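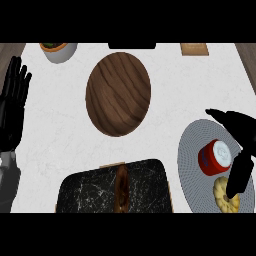

Frame from the simulated kitchen table, both hands open, red container and yellow squash on the gray placemat.

Lurko Tabletop Chores, read me first

Updated Oct 21, 2025

Hi! I'm Tarek Kassab, and I look after this dataset along with Daranee Intarasuk, who built most of the tables. It's a pile of simulated kitchen chores done by a two-handed robot: pick this up, put it on that, hand it across, clear the mat. We made it because we kept having the same argument at lunch (can these things do chores yet or not?) and wanted something to point at besides other people's demo videos.

My short answer is "some, slowly, and please don't give it the good plates."

What you get

600 episodes, all rendered, no real kitchens. Each one has the head view as video, the joint positions for both arms and all the fingers, the commands we sent, and one line of plain English saying what the job was. 453 of them end with the job done. The rest are failures and we left them in on purpose, marked as failures, so check the success field before you train on anything. Pieter Hendricks didn't do that in June and taught a policy to drop vegetables very confidently.

The head video has black bands at the top and bottom. Crop them or keep them, but do the same thing at training and at test time.

The chores

Most jobs are pick and place. Container off the placemat and onto the wooden board, squash from one side to the other, that kind of thing. Then there are the two-handed ones, where one hand passes to the other over the middle of the table, and a small batch of tidying jobs where the instruction is vague ("clear the mat") and more than one ending counts as right.

Things get shuffled between episodes: where they sit, how they're turned, which tabletop you get. The placemat and the boards are treated as places to put stuff. We never ask the robot to lift them, so if your model tries, that's your model.

So can it do chores?

We ran our own baseline, Pluro, 40 tries on each chore type. I'm not going to paste a big table in here (it's in results.csv), but this is how it felt watching all of them.

Short, chunky objects are good. It reaches, it closes, it lifts, and on a nice run you forget you're watching a policy. Anything round and ribbed is worse, because the fingers settle into the grooves in a slightly different spot every time and the squash turns on the way up. Long thin things lying on a dark slab are the worst of the lot! I blame the low contrast, Daranee blames the thumb, and we've stopped discussing it.

Handing over is slow. A person would do it without looking up. Pluro stops, lines up, stops again, and then sometimes both hands let go.

Would I want one at home? For clearing soft or sturdy things off a table while I'm out, sure, maybe. For anything with soup in it, no. And remember all of this is simulation, where friction is whatever we typed in. Heather Aitken is trying the same chores on real arms and I'll link her notes when she's happy with them.

Known problems

- Hands block the view a lot. A finger can cover the exact thing you're reaching for.
- Small markings on packaging are blurry at this resolution. Don't use this set for label reading.
- Objects near the close edge of the table can be partly out of view.
- A few early episodes have gripping forces no real finger could manage. They're listed in bad_forces.txt.

Loading it

Unzip, then run load_demo.py with the folder path. Episodes are capped at 4000 steps. If playback looks twice as fast as it should, you're on the old Jekent reader, so update that first.

Questions go in the issue tracker. Sheena Halliday reads it more often than I do and is nicer about it.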